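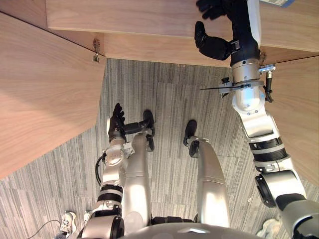
Last changed: March 11, 2023

Section 9. Two-Handed Work on Cabinets and Other Large Wooden Things

Read Section 8 first. If you skipped it, your hands are probably still in transport mode and nothing below will happen, though it will fail to happen very politely.

This section covers the Rillitora upper-body routines on a full-size humanoid in a shared workshop: taking hold of the top board of an open cabinet with one hand while the other waits near a side panel. The Ultard shop wrote it for its own members. If your shop has a different floor, a different cabinet, or a ceiling lower than ours, adjust accordingly and do not write to us about the ceiling.

9.1 Before you power the arms

1. Put the cabinet on the carpet with its opening toward the robot. Carpet tile is fine. Polished concrete lets the cabinet slide away like a guest leaving a party.

2. Check every hinge and bracket at the inside corners. Tighten what turns. A hanging hook or latch piece should be folded in or taken off, or a finger will find it.

3. Route loose cables away from the feet. Cables on the arms get enough slack for a full elbow bend.

4. Place the robot so that both feet rest in front of the opening. The legs stay locked for this whole section. They are along for the ride.

5. One person holds the stop button. That person does nothing else, including lunch.

CAUTION: Keep shoes, with or without people in them, outside the reach of both elbows. The elbow swings wider than the hand, and it has no opinion about your toes.

9.2 Gripping the top board

1. Load the profile named board_edge. The Skimov hand driver loads it with a force limit of 19, in the driver's own units, which the driver's authors have never seen fit to explain. Leave it at 19.

2. Raise the right hand until the palm is level with the front face of the board.

3. Close the thumb side first, against the face. Then curl the fingers over the top edge. In the other order the hand closes on air and reports success.

4. Wait for the steady tone. A stuttering tone means a finger is resting on a label, a screw head, or another finger.

5. Bring the left hand up, open, and park it just short of the side panel. Do not let it touch yet.

NOTE: Light-colored wood under bright lamps confuses the edge finder. If the hand keeps stopping short, turn off the nearest lamp before you start rewriting code. One of our members rewrote code first. It was a long weekend.

9.3 Checking clearance from the wrist view
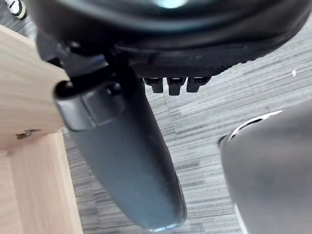
1. Open the wrist view and hold it open for the rest of the procedure. The head view makes everything look farther apart than it is.

2. Look for carpet between the moving parts and the side panel. If you see a strip of carpet, the view is giving you some room to work with. If you see only wood, stop.

3. Tilt the wrist slowly and look again. A gap that vanishes with a small tilt was never much of a gap.

4. Pick up scraps from the floor while the arms are stopped. The Marinho tracker will otherwise adopt one as a landmark and follow it faithfully all afternoon.

9.4 Letting go

1. Uncurl the fingers, then back the palm away. Use the release command. Cutting power leaves the hand closed, and you will be introduced to the manual crank in Section 12.

2. Lower the left arm before the right.

3. Write the run in the log. Error 538 may be cleared once. If it comes back, go to the fault table. Error 500 means the laptop went to sleep, so wake it up and start again at 9.2, step 1.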